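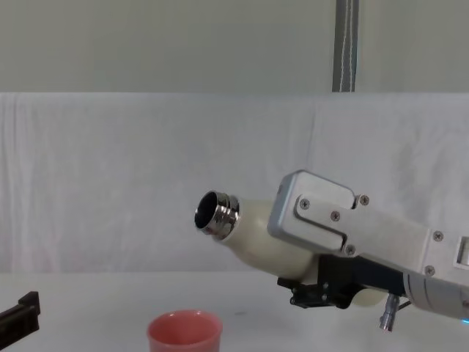
Technical Guides / HVAC / Hydronic Systems

Balancing a Small Chilled Water Loop After a Coil Replacement

Applies to: closed loops with one chiller, one constant-speed pump and up to eight air handling units
Skill level: maintenance technician

Replacing a cooling coil changes the pressure drop of its branch. Even when the new coil has the same rated capacity, the flow through it will rarely match the old one, and the other branches will shift with it. The procedure on this page resets the flows using manual balancing valves at the coil returns. It uses the proportional method, in which branches are first matched to one another and the total flow is set last.

The worked values come from a four-branch loop with Buschmann double-regulating valves and a Roltine differential pressure meter. Other makes of valve follow the same steps, but each needs its own flow chart.

What you need

Differential pressure meter with hoses and probe fittings to suit the test ports
Flow charts for every valve size on the loop
Design flow schedule, with the new coil's figures entered
Hex key for the memory stop
Two clamp-on or pocket thermometers
Rags, bucket, eye protection
Record sheet

Before you start

Confirm that the loop has been flushed and the strainers cleaned. Debris from pipe work collects at the pump strainer and at the coil strainers, and readings taken with a dirty strainer are of no use once it has been cleaned. If the pump strainer has a pressure port on each side, note the drop now.

Vent all high points. Open each coil vent until water runs without spitting, then close it. Check the fill pressure with the pump off and compare it with the value on the commissioning sheet.

Open all isolating valves fully. Drive every control valve to full flow through the coil. On a Clendo controller this is done from the Service menu under Output Override. Set each output to 100 percent and leave it there until the work is finished. With two-way valves, go to each actuator and check that the stem has moved. An override on the screen does not prove that the valve is open.

Open all balancing valves fully. If the old positions are marked, write them down first.

Run the pump for at least an hour before taking any readings. Tell the building operator that space temperatures will drift while the overrides are in place.

Step 1. Zero the meter

Connect both hoses to one valve, high side to the upstream port. Open the bypass on the meter, bleed the hoses until no bubbles show, and zero the reading with the bypass open. Close the bypass slowly. Repeat the zero each time the meter is moved to a new valve. Air in one hose is the most common source of a bad reading, and it usually shows as a value that will not settle.

Step 2. Measure all branches

Take the pressure drop across each balancing valve in turn. Use the chart for that valve size and its handwheel setting to convert the drop to flow. Divide measured flow by design flow to get the flow ratio for the branch, and enter it on the record sheet.

A branch with a design flow of 800 liters per hour and a measured flow of 920 has a ratio of 1.15. Keep two decimal places.

Step 3. Find the reference branch

The branch with the lowest ratio is the index branch. On a loop with direct return piping, this is often the one farthest from the pump, but a new coil with a higher pressure drop can move it. Use the readings and ignore the drawing if they disagree.

If the lowest ratio is not at the far end, close down the far valve until its ratio equals that of the index branch. The far branch then serves as the reference for the steps that follow, and its valve is not touched again.

Step 4. Work back toward the pump

Move to the next branch upstream of the reference. Close its balancing valve in small amounts until its ratio matches the reference. Closing one valve pushes water to the others, so the reference ratio will rise slightly. Two meters make this quicker — leave one on the reference branch and carry the other.

With a single meter, adjust, go back and read the reference, then return and correct. Two passes per branch are usually enough.

Continue until the branch nearest the pump is done. All ratios should now be within 5 percent of one another. They do not need to be close to 1.00 at this stage.

Step 5. Set the total flow

Go to the main balancing valve at the pump. Close it until the reference branch reads 1.00. The other branches will move in the same proportion.

If all ratios are below 1.00 with the main valve fully open, the pump is not delivering enough. Check the following before ordering parts:

Pump rotation, if the motor was disconnected during the work
Pressure drop across the pump strainer
A bypass left open at the chiller header
The isolating valve at the new coil

If the total flow is far above design and the main valve has to be closed by more than half, consider trimming the impeller or reducing the pump speed. A heavily throttled valve wastes pump power and can be noisy.

Step 6. Check the chiller

Read the pressure drop across the evaporator and compare it with the manufacturer's table. The Brarkinov packaged unit on this loop trips on low flow after 4 seconds below its limit, so the main valve should be closed slowly. Do not adjust the flow switch to clear a trip.

Step 7. Lock and record

Set the memory stop on each valve with the hex key. The valve can then be closed for service and reopened to the same point. Write the handwheel setting, pressure drop, flow and ratio on the record sheet, and hang a tag on the valve with the setting.

Remove the meter, cap the test ports and check them for drips. Return every output on the controller to automatic. Take supply and return water temperatures at the new coil once the load is steady, and file them with the sheet.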